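Mumolora voter desk: progress report for Rongrong Long

Hi Rongrong! Quick one on the grant. We've logged 874 calls from Millolano residents since July, mostly about the new precinct lines.
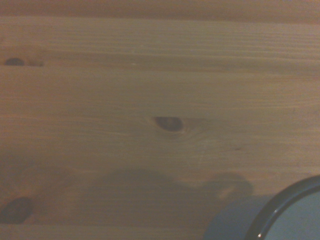 Wooden boards, close up.

The county clerk finally sent the turnout files (two weeks late, ugh), so

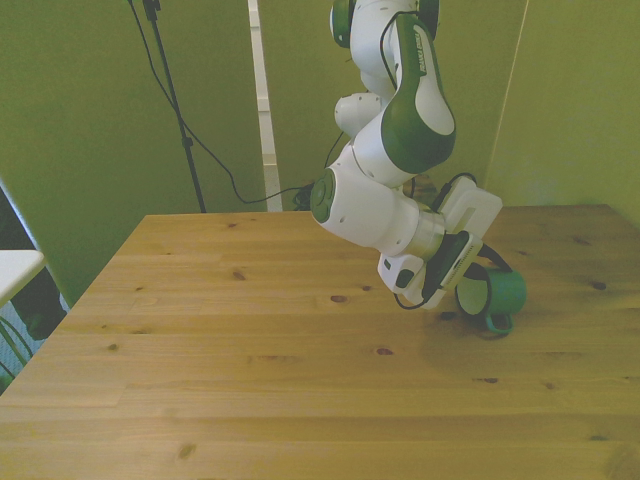 Aranka Dobos is matching them to our call log now. She's got 74 left.

Spending

We've paid $400 for mailers and nothing else.

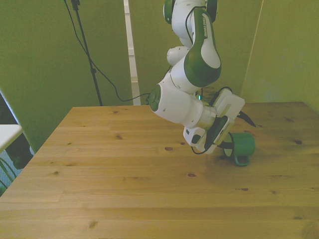

Still open

The council hasn't posted its runoff rules. I keep calling!

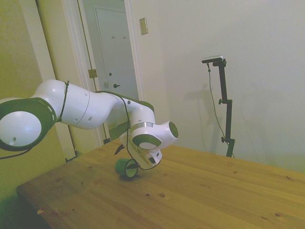

Next up

Door hangers, then the candidate forum.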